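**Cardboard table cover** (also *bench sheet* or, in some packing rooms, *work cardboard*) is a flat piece of corrugated cardboard which is laid on the top of a table to protect it and to give a surface for small work. It is used in packing of small goods, in sorting of parts, in model building, in repair work and in schools. Usually the cover is not bought for this purpose. It is cut from a large box, or it is a layer pad taken from a pallet.

## Material

Corrugated cardboard consists of a wavy inner paper, called the fluting, which is glued between two flat papers, called the liners. Single wall board has one layer of fluting and is the most common kind for table covers. Double wall board is stiffer and lies flat for a longer time, but its edge is high enough that small objects stop against it when they are pushed from the table side.

The color is in most cases the natural brown. White board exists also and shows dirt earlier. On brown board a white or light object is easy to find, and for this reason packers of small bags and sachets often prefer it to a white table top.

The direction of the fluting has some importance. A sheet bends easily along the waves and with difficulty across them. If the sheet is longer than the table, it is recommended to lay it so that the waves run parallel to the front edge, and the hanging part can then be folded down.

## Use

One sheet is rarely big enough for a whole work table, and the normal arrangement is two sheets side by side. They may overlap by the width of a hand or only meet. An overlap makes a small step, while a meeting line makes a gap into which flat things such as labels can slide.

Many covers have had an earlier use. Layer pads and box blanks often carry cut-out shapes, slots and hand holes, and an edge which was opened by hand remains irregular or torn. For most work this does no harm. For very small parts the holes are closed with paper tape from the upper side, or the sheet is turned until the holes are away from the working place.

Sachets and other soft packets behave differently on cardboard than on a smooth top. A plastic-wrapped packet has little weight, and on a polished table it moves away at the first touch. The liner paper usually gives more friction. A crumpled packet also touches the surface only in a few points, and it can be taken by its raised folds, whereas a flat packet must often be pulled to the edge of the sheet before it can be picked up.

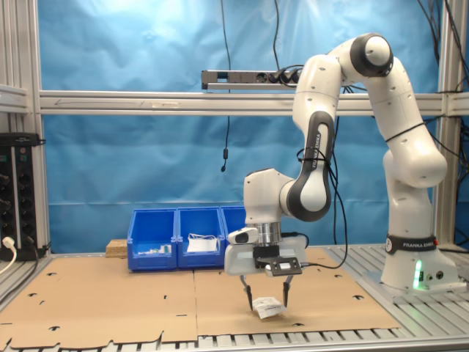 One objection, repeated by a packer at Petberg, is that cardboard makes people lazy with cleaning: "You lay a new sheet over the old one and after a month you have a mattress." The habit of laying several covers on top of each other is indeed common. In the packing room of the firm Jastard, in Huvadcombe, a pile of 4 sheets was removed from a single table in December, and the lowest one was stuck to the varnish.

## Fixing

The cover can lie free, but on a busy table it moves slowly toward the worker. The following methods are known:

- paper tape along the edges, which is removed without much trace
- double-sided tape in the corners, stronger, but it tears the lower liner
- clamps, where the table has a free edge
- a folded front lip held by the drawer or the table frame

Staples are used on old wooden benches only.

## Wear and replacement

Cardboard takes up water and oil, and the liner becomes soft and rises in bubbles. Knife cuts open the fluting, where dust and powder from broken sachets collect. The Cheng packing handbook advises to turn the sheet once and to replace it after the second side is used. It gives no fixed period.

Used covers can go to paper recycling if they are dry and free from grease. Tape should be taken off before.

## See also

- Layer pad
- Cutting mat
- Sachet
- Kraft paper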